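Keeping House and Shed: Notes for Session 4
Sorting the odds-and-ends tray
Course leader: Meinir Sayce

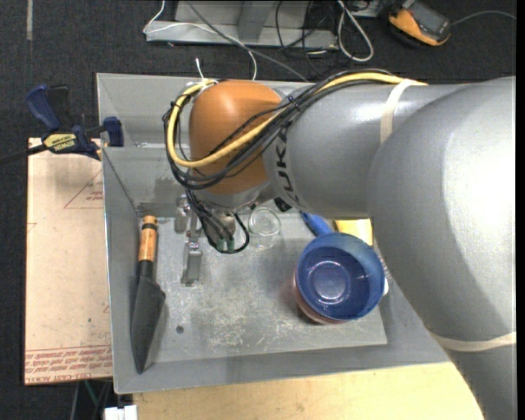

Last time we talked about drawers, and I promised we would get to the tray, which is my favorite part of the whole course (I know, I know, but bear with me). Nearly every home has one. It sits by the back door or on top of the freezer, and into it goes whatever you had in your hand when the phone rang. A trowel, a drinking glass, a bowl that belongs in the kitchen. Give it a month and you could lose a cat in there!

We start with what shares a tray badly. Glass and garden tools are the pair I worry about most. A trowel laid along the side wall, blade down, takes up very little room and stays put fairly well, but a glass standing out on the flat bottom has nothing to lean on, and one good shove of the tray will send it over. My rule at home is that glass comes out first and goes straight to the sink, before I so much as look at anything else.

Bowls and tubs are much easier company. Set a round bowl in or on a bigger container and you have saved yourself a good bit of floor, though do check what is underneath before you stack. I once found 15 seed packets and a perfectly good pair of scissors under a mixing bowl, and I had already bought new ones of both.

A word about metal trays, which came up in Eimear's question. Scratches on the bottom are nothing to fret over. They come from dragging things instead of lifting them, and a scuffed tray holds a trowel as well as a shiny one. If yours has a hole in it, think about that before you put anything small or wet inside. Sloping sides are handy for long tools, a little annoying for square boxes.

For practice before Session 5
Empty one tray completely onto an old towel. Put back only what you would go looking for in that spot. Brush the dry soil off any blade and wipe the wooden handles with a barely damp cloth, then let them dry standing up.

Kevin Mac an tSaoi has kindly offered to show us how he oils his handles, so bring one tool along if you have it. The reading is the short chapter on sheds, starting on page 108 of the course booklet.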